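Filed under: Club Notes, Robotics

Week two of the kitchen task

Reading time: 3 min

I said in January that I would write up the collection sessions as they happened, so this is the first proper one. The club has committed to the manipulation category at Altholm, where the task list is made up of household jobs in a kitchen. We chose toast. The scoring sheet gives one mark for a clean grasp, one for insertion and two for a full run without a reset.

The controller is Doslow, our own code, now at its third rewrite. Wai-kit Chang did most of the work on this version. It takes wrist and overhead views at a fixed rate and predicts short chunks of motion, which are blended before they reach the joints. The older version predicted a single step at a time and shook visibly near contact. Blending fixed the shake and introduced a small lag, which we can live with for anything that stays still.

Paula Rusu runs the demonstrations. Our target is 3,000 before the entry deadline, and the log stood at 1,315 when I copied it last night. A good evening adds plenty. A bad one is mostly spent on calibration, and we have had a few of those. The offset between the wrist view and the tool tip drifts if anyone re-tightens the bracket, so the bracket now has a strip of tape across the bolts and a note telling people to leave it alone.

Toast itself is a wooden piece. Bread changes shape, sheds crumbs and goes stale at its own pace, and the rules allow a substitute as long as the outline is right. The toaster has one wide slot, which is kinder than two narrow ones, but the slice can still come to rest at a tilt. We keep those episodes and tag them, as a tilted slice is a fair starting state for the removal half of the task. 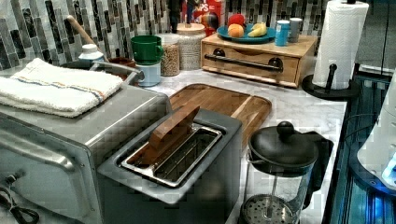 Why not clear the worktop first and train on the bare task? We did that last year with Tully, and the policy failed as soon as a mug was put near the target, so the clutter now goes in from the first session.

Nayeli Tapia wrote the script that decides what moves between episodes. It prints a short list of objects and new places for them, and whoever is nearest does the moving. Before that we shuffled things by hand and by mood, and the positions bunched up badly when she plotted them. People put objects back where they found them without noticing.

First training result, for the record: 400 episodes, insertion only, evaluated on positions held out by the script. Grasping was fine. Insertion failed mostly on yaw - the slice arrives over the slot, a few degrees off, and catches on the rim. Leopoldo Ochoa thinks the overhead view is too coarse at that distance and wants to crop it. I would sooner try more demonstrations with deliberate corrections in them. We are doing the crop first, as it costs one evening.

Still open: gripper pads (the current set is wearing at the corners), the reset timer, and who is bringing the spare power supply.

Posted 3 February 2023

Contact | Copyright the author | Back to top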